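About Wondosach

We teach robots to do fiddly things by doing the fiddly things ourselves, slowly, through the robot's hands. It is a strange way to make a living and we recommend it to anyone who already has a tolerance for being bad at simple jobs.

Farah Ong started the company after 30 minutes of trying to get a robot to close a bag by writing code for it. She took the arms by the wrists, moved them through the job by hand and had a better result by lunch. Most of what we do still follows from that lunch. Some tasks we guide by hand, others by remote control, and an operator's first week is largely spent apologizing to objects.

Fabric is our specialty, mainly because it was everyone else's least favorite. Pouches, straps and cords never lie the same way twice, so one good demonstration isn't worth much. Our tool pouch set stands at 844 recorded runs – Cillian Ó Flaithearta has done more of them than he likes to discuss.
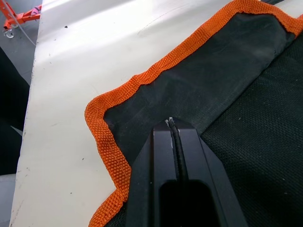

How We Work

A customer sends us the real item, scuffs and all. Hakim Wuisan does the job with his own two hands first, and writes down whatever his fingers did without asking him. Then an operator does it again through the arms, with a gripper where the fingers used to be, and finds out which of Hakim's notes were optimistic.

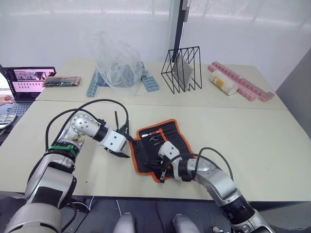

We keep the clumsy runs too, marked as clumsy. A robot that has only seen perfect work has no idea what to do when a strap slides away from it, and straps do that for a living. Gilang Simanjuntak reviews every recording before it goes out and is polite about nearly all of them.

Our two long-running projects are Varkero, for packing and unpacking kits, and Bralero, for cords and straps. Bralero is the one with the bigger coffee budget. If you have a task your own staff finds annoying, send it over. We will probably find it annoying as well, and record it.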